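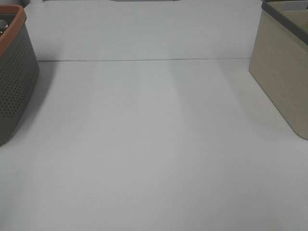 Veltberg work table, white top - 10/26/22

Quick one, on my lunch break. People on the Skiratley board keep asking me if the Veltberg is worth it so I'll put it all in one place and then stop answering messages lol.

Paid 394 with delivery. Came in 2 boxes, top in one, legs and frame in the other, one day apart. If yours shows up half missing, wait a day before you call anybody. I called. Felt dumb.

Assembly. Kane Pearce came over and helped and we had it standing in 15 minutes once we found the bag of bolts (taped inside one of the legs, look there first). Instructions are all drawings, no words, mostly fine. Step 4 is drawn upside down I swear. Do NOT tighten anything until all four legs are on. We did, had to back everything off and start again. The hex key in the bag is soft junk, use your own.

The top. Main reason to buy it. Smooth, matte, no shine to speak of, and I had a glossy one before (the Flultilance, sold it to Brodie Nepia and he's welcome to it) that threw the ceiling light straight in my eyes all day. On this one a light from above just goes into soft gray shadows. Much easier to look at. It's a big flat area too, no lip, no groove, you can slide stuff right across.

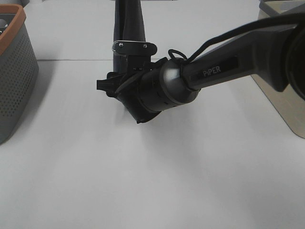
The Veltberg top with the light on overhead. Matte white, smooth, only soft shadows.

Cleaning. Damp cloth for most things. Pencil comes off. Marker comes off if you get it fast. Coffee left overnight took some rubbing with dish soap but went. I haven't tried anything stronger and the leaflet says don't. White shows every crumb, obviously, so if you hate wiping, get a darker color. I wipe it maybe once a day.

Wobble. A little, first week. Retightened the legs, gone. My floor's bad though, one foot needed turning out quite a way before it sat level. The feet adjust by hand but only when there's no weight on the table, so do it before you load up.

Up against the white backing it looks nice, just one thin dark line where they meet. White on white is a bit doctors office. The gray plastic basket with the terracotta rim helps, only warm color over on that side. Not a Veltberg basket, don't ask me where it's from, Manuela Dal Bello gave it to me and she can't remember either. Smooth bottom corners so it dosen't scratch the top when I shove it over, and I shove it a lot.

Things I don't like
- Underside is rough. Caught a sweater on it.
- Heavy. Moving it is a two person job, and it's hard to get a grip on the frame.
- Edges are kind of sharp for forearms if you sit at it for hours. Standing, no problem.
- No holes for cables and I'm not drilling mine.
- Customer service took 13 days to send one replacement foot. They did send it, free, but come on.

Versus the Thomas: Jarlath Hegarty has that one and I used it for an afternoon. Lighter, easier to move, and the legs fold. But the top bows in the middle when you lean on it and I couldn't live with that. If you need to put the table away every night, get the Thomas. If it's staying put, this.

Had mine since last December so it's been through most of a year. No stains, no peeling, no chips that I can find. One small dent underneath from the day it arrived, my own fault, I dropped it on the step.

4 out of 5. Would of been 5 with a decent hex key and a softer edge.

Edit: Warrick Tipoki asked if the legs from the old model fit the new top. No. Holes are in differnt places, I checked.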